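Hotano Opens Its Kitchen Showroom Cupboards to the Public, Finds Most of Them Half Empty

DONDUDAU, February -- Hotano, the kitchen fitting firm best known for selling people more cabinets than they asked for, today announced a service that sells them none. The Clear Counter Visit sends two Hotano fitters to a customer's home for a morning, where they empty the kitchen, put it back in a more sensible order and leave without measuring anything.

The service follows a survey of 567 past customers. Asked what they would change about their new kitchens, 178 said they wanted more counter space. Hotano went back to 40 of those homes with a tape measure and found plenty of counter. It was under the bread machine, the second bread machine, the mail and a fruit bowl full of batteries.

"We had been designing larger and larger kitchens for the same pile of stuff," said Signe Østergaard, head of home visits at Hotano. "I include my own kitchen in that. I own a fish kettle. I have never kettled a fish."

A visit begins at 8:30 in the morning with everything out of the cupboards and onto the floor, a stage the firm's booking page describes as "brief" and customers describe in other ways. Items used every day go back between knee and shoulder height. Items used once a year go up high. Lids are matched to pots, and lids without pots are shown to the customer, who usually asks to keep them.

The counter comes last. Hotano's rule is one flat tray per counter, and whatever lives on the counter has to fit on the tray. The tray can be lifted off in one go for wiping down, and it has edges, so the customer knows when to stop.

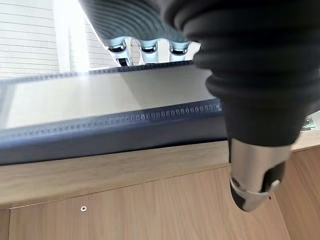
A pale, flat tray at the counter, with the wooden cabinet below.

Petridis, the housewares shop next door to the Hotano showroom, will supply the trays. The shop had asked whether customers might be allowed two trays per counter. Talks on this point were cordial and short.

The service is open to any household in Dondudau, whether or not its kitchen came from Hotano. Kitchens fitted by Zasico, the firm's rival across the river, are welcome too, and the fitters have been told to keep their remarks about the hinges to themselves until they are back in the van.

Customers are asked to have breakfast before the team arrives, as the toaster will be on the floor. Pets should be in another room. Teenagers may stay if they carry things.

Bookings for the Clear Counter Visit are open now at the Hotano showroom front desk, which is itself being tidied and may be hard to find behind the boxes.

Press contact: Signe Østergaard, Hotano, Dondudau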